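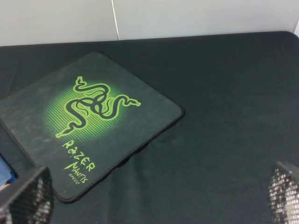

그림 1. 직물형 마우스 패드(RAZER MANTIS SPEED). 검은 천 위에 비스듬히 놓인 상태.

사무용품 재료와 표면 관리
제4강 강의 노트: 책상 위 소품의 표면, 가장자리, 배치
담당: Petronella Ngubane
실습 조교: Tatu Barasa
배포일: 2023년 10월 5일

4.0 범위

제3강에서는 책상 상판과 덮개 천을 다루었다. 이번 강의의 대상은 그 위에 놓이는 소품이며 마우스 패드, 마커, 하드커버 노트, 무선 마우스로 한정한다. 필기구의 잉크 조성은 제6강에서 별도로 다룬다. 기호와 용어는 9월에 배포한 용어집을 따른다.

4.1 직물형 패드의 구조

직물형 패드는 일반적으로 상부 직물층과 하부 발포층의 이중 구조로 되어 있다. 상부층의 직조 밀도가 마찰 특성을 결정하고, 하부층은 미끄럼 방지와 완충을 담당한다. 개별 제품의 층 구성은 단면을 확인하기 전에는 단정하지 않는다.

가장자리 처리는 세 가지로 구분한다.
(가) 절단 마감: 재단 후 추가 처리 없음. 층간 박리가 모서리에서 시작된다.
(나) 열 압착 마감: 테두리가 얇아지며 굽힘에 약하다.
(다) 봉제 마감: 실로 둘레를 감친다. 박리 저항이 크지만 테두리가 표면보다 약간 높아진다.

그림 1의 패드는 (다)에 속한다. 오른쪽 아래 변에서 테두리의 단차가 천 위에 옅은 그림자를 만든다. 봉제 마감의 단차는 손목이 반복해서 닿는 경우 불편 요인이 되므로, 평가표에는 내구성과 접촉감을 분리하여 기록한다.

4.2 표면 오염의 분류

표면 오염은 부착물과 변색으로 나눈다. 부착물은 보풀, 먼지, 섬유 조각처럼 물리적으로 제거할 수 있는 것이고, 변색은 피지나 안료가 섬유에 스며든 것이다. 그림 1에서는 흩어진 보풀과 옅은 얼룩이 왼쪽 절반에 더 많다. 사진만으로는 얼룩이 부착물인지 변색인지 판정할 수 없다. 판정은 점착 롤러를 한 번 굴린 뒤의 잔류 여부로 한다.

인쇄면은 비인쇄면과 따로 평가한다. 밝은 색 인쇄는 어두운 바탕보다 마모가 눈에 잘 띄므로 동일한 마찰 횟수에서도 등급이 낮게 나오기 쉽다. 본 과목의 건식 마찰 시험은 200회 왕복을 기준으로 하고, 80회에서 중간 관찰을 한 번 실시한다.

세척 순서
1) 점착 롤러로 부착물을 제거한다.
2) 중성 세제 희석액을 천에 묻혀 한 방향으로 닦는다.
3) 맑은 물을 적신 천으로 세제를 닦아낸다.
4) 그늘에서 평평하게 건조한다. 걸어서 말리지 않는다.

4.3 원통형 소품과 바탕 천
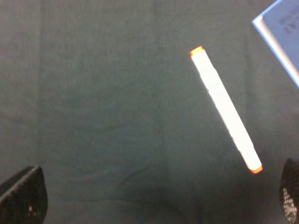

그림 2. 천 위의 흰색 마커. 양 끝은 주황색 계열.

원통형 소품은 바탕면과 선으로 접촉한다. 단단한 평면에서는 작은 경사에도 구르지만, 천 위에서는 접촉선 주변의 섬유가 눌리면서 구름 저항이 커진다. 천에 주름이 있으면 골이 멈춤 턱으로 작용하기도 한다. 따라서 굴림 각도를 잴 때에는 천을 편 상태와 주름이 있는 상태를 각각 측정하고, 두 값을 평균하지 않는다.

밝은 배럴은 어두운 바탕에서 윤곽이 뚜렷하다. 다만 조명이 강하면 배럴의 밝은 쪽에서 경계가 번져 지름이 실제보다 크게 읽힌다. 그림 2의 배럴도 가장자리가 다소 부드럽게 보인다. 지름은 사진에서 읽지 말고 캘리퍼스로 측정한다.

양 끝의 색이 같은 계열인 필기구는 뚜껑 방향을 색만으로 구분하기 어렵다. 기록지에는 "위쪽 끝", "아래쪽 끝"으로만 적고, 뚜껑 여부는 손으로 확인한 후 기입한다. 보관은 수평을 원칙으로 한다.

4.4 배치와 겹침

소품을 겹쳐 둘 때 고려할 변수는 접촉 면적, 표면 거칠기, 하중이다. 가죽 질감의 표지는 요철 때문에 실제 접촉 면적이 작다. 그 위에 필기구를 올려두면 하중이 작아 눌림 자국은 거의 문제되지 않으나, 잉크가 묻을 위험은 남는다. 가름끈은 표지 밖으로 길게 나와 있을수록 다른 소품에 걸리기 쉽다.

배치 평가는 다음 항목으로 한다.
- 겹침: 어떤 소품이 어떤 소품 위에 있는가
- 방향: 장축이 상판 가장자리와 이루는 각
- 간격: 인접한 소품의 가장 가까운 모서리 사이 거리
- 바탕: 천의 주름 위치

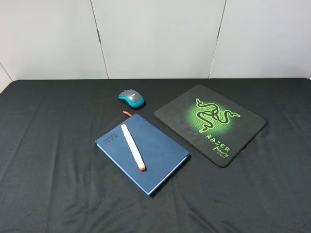 4.5 실습 과제

과제 번호 3501. 위 배치를 대상으로 기록지를 작성한다. 대상은 마우스, 남색 노트, 노트 표지 위의 마커, 노트 오른쪽의 마우스 패드이다.

1) 네 소품의 겹침 관계를 기호로 나타낸다. 바탕 천은 B로 표기한다.
2) 마커와 노트의 장축이 거의 평행하다고 볼 때, 마커가 노트에서 굴러 떨어지는 방향을 예측하고 근거를 쓴다.
3) 마우스 패드의 테두리를 4.1의 분류에 따라 기재한다.
4) 노트 표지의 음각 또는 양각 글자는 판독 가능한 부분만 적는다. 추정한 글자는 괄호로 묶는다.
5) 마우스를 패드 위로 옮긴 배치를 새로 그리고, 변경된 간격만 다시 계산한다.

시편은 Wunduris 실습실의 63번 서랍에 있다. 비교용 직물 시편은 Antal과 Plarari 두 종이며, 라벨이 없는 시편은 사용하지 않는다. 기록지는 Wukmont 양식으로 제출하고 길이 단위는 mm로 통일한다.

참고: 건식 마찰 시험 결과는 제5강의 습식 시험과 같은 표에 기입하므로 오른쪽 열을 비워 둔다.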